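Pristberg Paths: readme for the walking notes

Hello, and thanks for downloading. I'm Poonam, and this is the file I should have written before I let anybody loose on the notes (sorry, Florencio). It covers what's in the folder, how we wrote things down and what I'd be careful about if you want to use any of it. Last changed Thu 14 October.

What it is

A set of notes on the paved walks round the Pristberg office quarter: slabs, joints, kerbs, hedges, slopes. We split the ground into 71 short stretches and gave each one its own page. I got interested because I push a pram through there most mornings and I'd started to know the joints by feel, which is a bit sad but there we are! Baltasar Collado joined in for the hedges. He can look at a clipped block of green and tell you when it last had the shears, and I've stopped arguing with him over it.

What's in the folder

stretches.csv – one row per stretch
joints.csv – where the joints run and how the gap feels underfoot
planting.csv – Baltasar's bit, with his own spellings
sketches – scanned pencil maps, some sideways
readme.txt – you're in it

How we filled it in

Each stretch gets walked both ways, because a kerb you'd never notice going out can be a nuisance coming home. Surface goes down as smooth, mottled, scuffed or broken. "Mottled" just means the concrete has lighter and darker patches and says nothing bad about it. I had to add that after Carmela Carrasco marked down half the quarter as damaged.

For joints we put the direction (along, across or slanting) and then the gap: tight, open or filled. If a slab rocks, write "rocks" and leave it at that. I did try a scale from 1 to 60 in the first version and it was hopeless, we all used it differently, so that column has gone.

Hedges are low, stepped or tall. A block that drops in levels is stepped, even if the front row is the only part you'd brush against. Where it stops, note the last slab it reaches. Kerbs are edged or flush, and please put the colour, as a pale kerb against pale paving is easy to miss in bright sun and a few of our walkers have poor sight.

Slopes are by feel only. If anyone has a proper level they'd lend me for a weekend, I'd be thrilled.

Things to watch

The Jetville side is thin. Eusebio Benítez did 20 stretches there in one go and his handwriting shows it towards the end, so treat the gap column with some caution. The Herrero steps aren't in at all yet. Weather wasn't written down in the early rows. And "left" always means left as you walk towards the buildings, apart from stretch 2, where I got it backwards and then built three other notes on top of it (I'll fix it, I will).

Using it

Help yourself, for walks, school projects, whatever you like. Tell us if you find a mistake. The Fletari walking group have already printed the joints table for their noticeboard, which made my week.
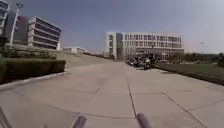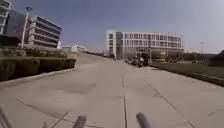 Wide slabs and clipped hedge on the way up to the buildings.

Pristberg Footways Club, Paths and Planting Group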